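Ticket: Photo sync stops at the same item after server move
Product: Tranix desktop client
Status: Solved, waiting for customer to close
Opened: November 2018

Problem as first reported

I use Tranix to keep the pictures folder of our office the same on two computers and on the server. In August we moved from the old server to a new one, which is named Panyasiri in the network. Since the move, the sync starts normally, goes on for a while, and then stops. The message is always "Transfer incomplete, retrying" and it retries without end. The folder has 122 files in it. On the second computer only 38 of them arrive.

What I have tried before I opened this ticket:

Restarted both computers and the server.
Signed out of the Tranix client and signed in again.
Changed the network cable of the second computer.
Turned off the antivirus for the test, then turned it on again.
Made a new empty folder and synced this one. It worked without any error.

The last point made me think that the connection is good and the trouble is in the folder itself.

First reply from support

Thank you for the clear report. Please open the client, go to Settings, then Logs, and set the level to Detailed. Start the sync again and wait until the message comes. Then send us the last lines of the log. Please tell us also if the folder names contain any special letters.

Customer update

I did as you wrote. The last lines are the following:

queue: item 39 open
queue: item 39 read error, path too long or not allowed
queue: item 39 retry in 25 seconds

After this, the three lines repeat. The client does not go to item 40, it waits for item 39 forever. I think it would be better to skip it and show me the name, but maybe there is a reason for the way it is made.

About the special letters: yes, there is one subfolder which my colleague in the Marken office made, and the name has a colon in it. On her computer it is allowed. On the old server it was also allowed, I believe, and this is why we never saw the problem before.

I renamed the subfolder, without the colon, and started again. Now the client passed item 39, but it stopped three items from the end. The pictures which did not arrive on the second computer are these. I attach them from the first computer, where they open without problem. 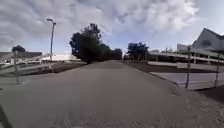
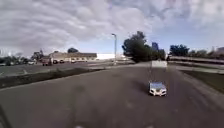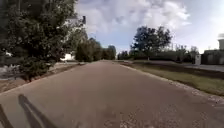
All three taken outdoors, on pavement, same place.

Why do these files still fail when the folder name is already corrected?
The client keeps a list of old paths in its local cache, and files that were waiting in the queue at the moment of the rename are still searched for under the old name. The cache must be cleared once by hand.

Second reply from support

Please do the steps in this order:

1. Pause the sync on both computers.
2. Close the client completely. The small icon near the clock must be gone too.
3. Open the Tranix data folder and rename "cache" to "cache_old". Please do not delete it yet.
4. Start the client on the first computer only and wait for "Index ready".
5. Start the client on the second computer and resume the sync on both.

Building the index can take up to 8 minutes for a folder of this size.

Customer update

I followed the steps. On the first computer it went well. On the second one the client made the new cache folder, but "Index ready" did not appear. I looked in the log and there was a different message — "clock difference too large, index refused". The clock of the second computer was wrong by one hour. I set it to automatic time and started the client one more time, and then the index was ready quickly.

All 122 files are now on both computers and on the server. I compared the file sizes of the three pictures above and they are equal in all places. I have also opened each one on the second computer.

Two things I would like to ask for the future. First, please write the name of the file in the error message on the screen, and not only the item number in the log. Second, the help page about moving to a new server should mention the names with a colon. I read this page twice before the move and did not find anything about it.

Third reply from support

We have passed both wishes to the client team. The first one is already planned. The help page will get a new paragraph with the list of characters which are not allowed.

You can delete "cache_old" now on both computers. If you use the Skakorar add-on for backups, please run it once by hand, as it reads from the same cache and will show the old paths until its next full run.

Customer update

We do not use Skakorar on these computers. I deleted "cache_old" and restarted, and the sync is still good. From my side the ticket can be closed.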